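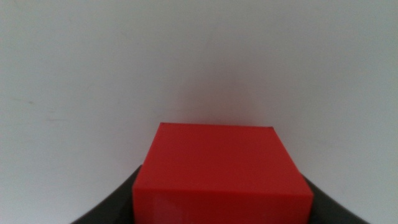 *The red block from the Danik set, top and front faces.*

## Danik building blocks: a grown-up's review

I have owned these since January and have now spent more time with them than I have with some relatives. The box came to £34, and I put off paying that for two weeks while I tried to persuade myself that a block is a block. My previous set, by Trunex, had cost a good deal less and had the corners to prove it.

**Colour.** The red is a proper tomato red, loud enough to find under a sofa by the light of a phone. It's the same all over, give or take what the daylight does to it. Under a lamp the front goes pinkish where the glare lands, and you start to see faint vertical streaks in the plastic. My niece has raised no objection. I have raised several, mostly to myself, and then gone back to building the tower.

**Finish.** Smooth, somewhere between matt and satin on top. It wipes clean of jam, and of whatever it is that children produce when there has been no jam. Biro is another matter. Biro took me most of a Wednesday evening and a kitchen sponge that will not be returning to kitchen duties.

**Edges.** Crisp, which is lovely for stacking and less so for bare feet at six in the morning. Look at the far corners of the red one and there's a small dark speck at each. I can't decide if they're nicks or just shadow, and I have been at it with my reading glasses on. Weidong Lu, who lent me the Grondon set to compare, says I need a hobby. I told him this was it.

**Stacking.** Good. The Grondon blocks are prettier and slide off one another if a bus goes past. The Danik ones stay put until somebody decides otherwise, and in our house that somebody is three years old and has excellent aim.

**Storage.** A cardboard box with a lid that fitted once, on the day it arrived. Noemi Negri downstairs keeps hers in a bread bin and I've come round to her way of thinking. Kun do a drawstring bag if you haven't got a spare bread bin, though I found the string a nuisance and the bag too shallow for the long pieces.

Four stars. I'd have given five for a better lid. If you've a choice of sets and the money isn't a worry, get this one, and get slippers with a decent sole while you're out.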